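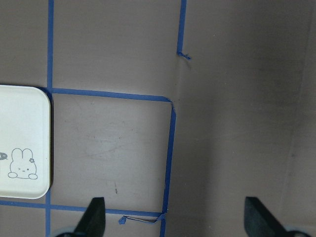 Tape It Out Before You Buy It

Ernodon > Opinion > House and Yard

6/13/20

I'm going to make a case for the cheapest tool in my house, which is a roll of blue tape, and against the thing that has mostly replaced it, which is the room planner on your phone.

Back in April my husband and I decided we wanted a kitchen island. We'd wanted one for years. We sat on the couch and dragged a little rectangle into a little drawing of our kitchen, and it looked wonderful! Space on every side, a couple of stools, a bowl of digital lemons. The one we picked out cost $2090 and I had my card in my hand.

Then I went and found the tape. I put the outline of the island on the kitchen floor, corner to corner, and we agreed to live with it for a while before ordering. By the time dinner was over I hated it. I had to turn sideways to get to the sink. The dishwasher door came down right across the line. The dog, who respects no line, lay down in the middle of it and was more in the way than usual.
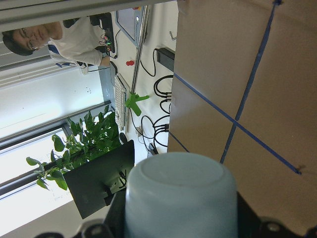
So we pulled up one side and made it smaller, and then smaller again, and the island we have now is a secondhand butcher block cart that cost $400. I love it more than I've ever loved a cart.

I don't think the app lied to us. The measurements were fine. But a drawing lets you float over your own house like a bird, and you don't cook dinner like a bird. You cook it with a hot pan in one hand and somebody reaching past you for the milk. I've never once bumped my hip on a drawing.

My neighbor Kálmán Gulyás thinks I'm being a crank about this, and he has a decent argument. He did his whole basement on a planner called Willonero and it came out great — better than my kitchen, if I'm fair. He says tape only tells you about the floor, and he's right. It won't warn you that the cabinet blocks the light switch, or that a bookcase will loom over you while you watch TV. For height I stack up moving boxes, which looks terrible and works pretty well.

Where I think he's wrong is on speed. He likes that he can try ten layouts before breakfast. I say that's exactly the trouble, and I'd bet most people with a too-big sectional tried ten layouts before breakfast too. With tape you have to get down on your knees to change your mind, so you think about it first (and at my age you think about it pretty hard). 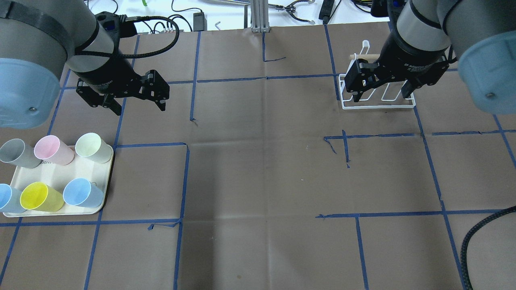
Gardens are the same, only more so. I've watched people spend $600 on raised beds and find out afterward that the wheelbarrow doesn't fit between them. String and a few stakes would have told them. Go push the barrow around for an evening and see what you run over.

I'd like furniture stores to hand out a roll with every floor model. They'd sell fewer giant couches, I suppose, so I won't hold my breath. A roll costs less than a sandwich, and ours is still in the drawer with the takeout menus.

Comments

Gizella Orbán: We did this with a crib and a dresser and ended up swapping bedrooms with the baby. Best decision we made all year.

akpan_porch: Don't leave it down all summer on a sunny floor though. Ask me about my hallway.

MarnieT: I'm with Kálmán. My knees vote for the app.

Related
Why I Stopped Buying Matching Chairs
The Case for a Smaller Table
What a $2000 Couch Taught Me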